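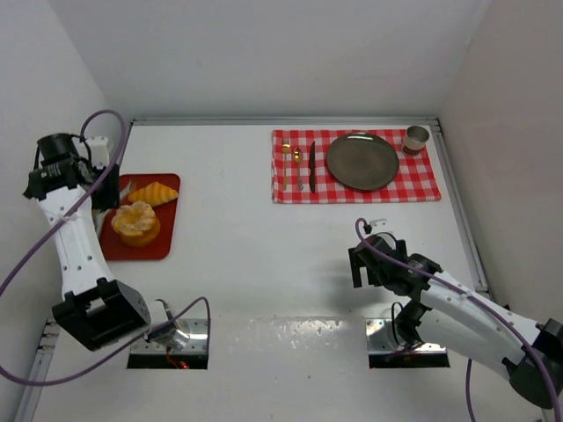

I spent most of August going to Covitz two evenings a week to teach robots how to serve breakfast, and I came home with more doubts than I went with. The pitch is familiar by now. You don't program the machine, you show it. You hold a pair of controllers, the arms copy your hands, the computer records the joint angles and what the cameras see, and after enough repeats a model is supposed to do the job by itself. Our job was pastry. There's a red tray on the left with a croissant and a round orange thing with a bumpy glaze (Jarmila Šimek calls it the pumpkin, I have no idea what it's meant to be), and on the right a checkered placemat with a dark gray plate, a fork, a spoon, a knife and a little metal cup. Pick a pastry off the tray, get it onto the plate, back the arms off, stop recording. Then put everything back and do it again.

I want to be fair to the people running it. Jarmila is patient and she knows the rig cold. Phúc Quách wrote the recording software, which is called Dokorard for reasons he wouldn't go into, and it crashed on me a grand total of 3 times. I've had worse from my bank.

But let me talk about the number. We finished with 1,072 demonstrations. Jarmila throws out the ones where somebody drops the food or forgets to stop the clock, and the slide that went to the people at Vullgate says 1,000, because a round number looks better on a slide. Fine. What does 1,000 mean, though? It means the same tray in pretty much the same place, the same plate, the same white walls on every side, the same lights. I asked Phúc how many different plates there had been. He said they'd get to plates.

Then there's the matter of who is doing the teaching. I drive the arms badly. There's no feeling in the controllers, so you judge everything by eye, and my habit is to hover. I bring the left gripper down beside the tray, stop, think, go down a bit more, stop again. Ansel Abernathy, who did the shifts before mine, goes in like he's grabbing the last one at a wedding. Both of us are in the data, labeled as good. The model has no way of knowing that my pauses are me being nervous. When they ran the first trained version for us, the arm went to the tray and hovered. It sat over the croissant for so long that Sabina Tichý asked if the program had frozen. I recognized that hover. I felt a little sick, to be truthful.

When it did go, it got the croissant to the plate 2 times before they stopped for dinner. I was not told how many tries there had been before I walked in at 6:30, and when I asked, the answer was long.

Branislav Charvát and I have been arguing about this by email ever since. His view is that I'm grading a toddler on its handwriting. More data, more operators, more kitchens, and the hovering washes out in the average. Maybe. He points to his time at Sýkora, where he says they had a machine folding towels after a couple of months of this. I asked if it could fold a shirt. He said nobody had shown it a shirt.

Well, that's my whole complaint. When I taught my niece to set a table I did it once, with our chipped blue plates, and she can do it at anyone's house. She also knows that you don't put a pastry down on a fork. I never demonstrated not doing that. With the arms, if the fork strays over toward the middle of the mat, I don't believe for a minute that the thing would care, and I'd love somebody to run that test in front of me before the next slide gets made.

I don't think the work is useless. Moving those arms by hand taught me a lot about how hard it is to pick up something curved and flaky without crushing it, and I came away with real respect for whoever built a gripper that can do it at all. I can believe in a machine that moves one croissant in one white box. What I can't get to from there is "learns any kitchen task from a human demonstration," and those words are going on the web page, I've seen the draft.

Jarmila has asked if I'll come back for the next round. It's going to be pouring, from a pitcher into a cup. I said yes, mostly to find out if they use water.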